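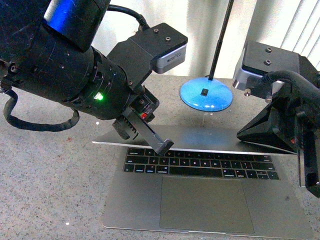

Necati Kozan reckons I should stop calling it working from home, as what I do is sit at home and worry about the garden. He left that under my last post and he has a point. I gave up my desk at Riltel in May and I am still learning how to fill a weekday.

The first thing I did was keep office hours. I started at nine, had lunch at one and shut everything down at half past five. It lasted until the second Monday, when the plumber came and I lost the morning. After that I made it up in the evening, and then I was making things up most evenings.

What I do now is split the day in two. Writing goes before lunch and everything else after it. The writing is mostly manuals for Windico, who make heating controls, and they pay by the finished section. I aim for 1000 words before I stop. One day last week I managed 257, and I went out and cut the hedge.
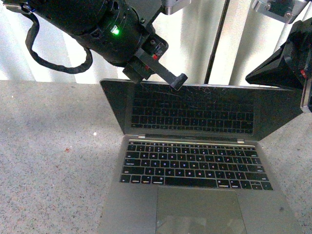
Laptop, mid-morning.

Post and phone calls are the worst of it. In the office somebody else answered the door. I have put a note up asking for parcels to be left in the porch, and Wendell Esposito next door takes in the big ones. I take his in on the days he drives to Achterberg, so it comes out fair.

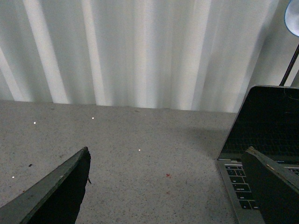 Money took longer to sort out than the hours did. I have a separate account now and move a share of every payment into it for tax on the day it arrives. I do the invoices on the last afternoon of the month, all in one go, with the tea made first and the radio off. I keep the white curtain drawn for that job. With it open I watch the road — there is always a van turning round — and the sums have to be done twice.

Lunch is soup or toast. I walk to Skorkden and back afterwards, which takes over an hour if I go by the canal, and I leave the phone behind.
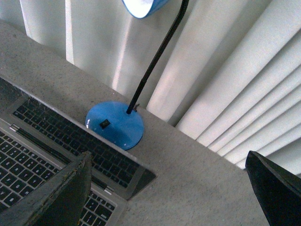 The blue lamp.

I still miss the canteen on Fridays. Riltel have asked if I would come in for 3 days in the autumn to train the new starter, and I have said yes to 2 of them.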